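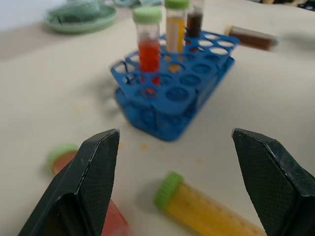 Gripper fingers at a bench with a blue tube rack. Three tubes stand in the rack; others lie on the table.

Tube racking automation is the use of robotic arms or dedicated machines to pick up capped sample tubes and place them upright in racks ahead of testing, storage or disposal. It belongs to the pre-analytical stage of laboratory work, which covers everything done to a sample between its arrival and its measurement. The term is used mainly for small and mid-sized laboratories, where the equipment is added to an existing bench. Large sites more often use conveyor tracks that carry each tube in its own holder.

Background

Racking by hand is simple work but takes up a large share of the day in laboratories that receive mixed deliveries. Tubes arrive in bags, trays or boxes, and a technician lays them out, reads each label, checks the cap and sets the tube in a numbered position. The same tubes may be moved again after spinning, after testing and before cold storage. Repeated pinching and twisting of caps is a known source of strain in the thumb and wrist, and long periods of racking are associated with position errors, in which a tube is placed in a hole other than the one recorded.

Early machines for this task handled a single tube type and had to be loaded in a fixed orientation. They saved little labor where deliveries were mixed, as the loading step took nearly as long as racking the tubes directly. Later systems combined a general-purpose arm with a camera, which allowed tubes to be picked from a flat surface in any orientation.

Method

A typical cell consists of an arm fixed to the bench, a two-finger gripper, a small camera at the wrist and a label reader. The camera looks past the fingers toward the work area, so the fingertips and the target can be seen together during the last part of an approach. Finger surfaces are usually textured to hold smooth plastic at low force.

A tube lying on its side is gripped across the body, lifted and turned until its long axis is vertical. The arm then moves over an open hole and lowers the tube. Conical tubes tolerate a small sideways error, as the narrow end tends to center itself. Racks with two tiers hold the tube at two heights and keep it upright after release.

Several conditions make the task harder:

Clear plastic gives weak edges in a camera view, and the software may locate the cap and infer the rest of the tube from it.
Colored contents can be mistaken for part of the rack or the label.
Tubes lying close together leave no space for the fingers.
A rack that has been nudged out of place changes the position of every hole at once.

Most cells respond to a failed grip by opening the fingers, backing away and trying again from another angle. After a set number of failures the arm stops and signals for a person.

Workplace use

One documented case is the Skodley site of Gendura, a contract laboratory that tests soil extracts and food samples. Before automation, intake at Skodley was shared among all bench technicians in rotation. The site installed 2 cells under a project named Flurano, using arms supplied by the integrator Fraser. The project report, dated 2018-03-27, was written by Fares Twal, then head of sample handling.

According to the report, the cells racked 300 tubes per shift once setup was complete, and 89 percent of them were placed without human help. The remainder were set by hand, mostly tubes with torn labels or with caps from a supplier whose shape the gripper did not hold well. The cells were slower than a trained technician on a tube-for-tube basis. The gain came from running them during the early delivery period, before the benches were fully staffed.

Effects on staff

The Skodley report gives more space to staffing than to the equipment. No positions were removed. The intake rotation ended in April and was replaced by a cell attendant role, held for half a shift at a time. The attendant lays out deliveries, clears stoppages, replaces full racks and signs for each batch. Training took 80 minutes for daily operation; a longer course was required for staff who adjusted grip points or changed the rack layout.

Technicians reported less hand fatigue and fewer interruptions during testing. They also reported two drawbacks. The first was the character of the remaining manual work, which consisted almost entirely of awkward tubes and was considered more tiring per tube than ordinary racking. The second was a loss of early warning. A person racking by hand tends to notice an odd color, a low fill level or a loose cap in passing, and the cells passed such tubes along unless a specific check had been programmed. Gendura later added a visual inspection by the attendant before each rack left the cell.

New employees were affected differently from experienced ones. Intake had served as informal training, through which a newcomer learned the tube types, client codes and common faults. With the rotation gone, this knowledge had to be taught separately, and the site now assigns new technicians to manual racking during their first weeks.

Safety

Arms used at open benches are limited in speed and force and stop on contact. The main hazards are broken or leaking tubes rather than injury from the arm itself. Grip force is set below the level that deforms the thinnest tube in use, and cleaning of the fingers is part of the end-of-shift procedure. Samples classed as infectious are normally handled in an enclosed cell or kept out of the automated process.

Limitations

Racking cells are poorly suited to laboratories with low volume or with frequent changes of container. Each new tube type requires trial picks and, in some cases, different fingers. Savings estimates based on placement rate alone tend to overstate the benefit, as they leave out the time spent on layout, stoppages and hand finishing.

See also

Laboratory automation
Pre-analytical phase
Robot end effector
Sample tracking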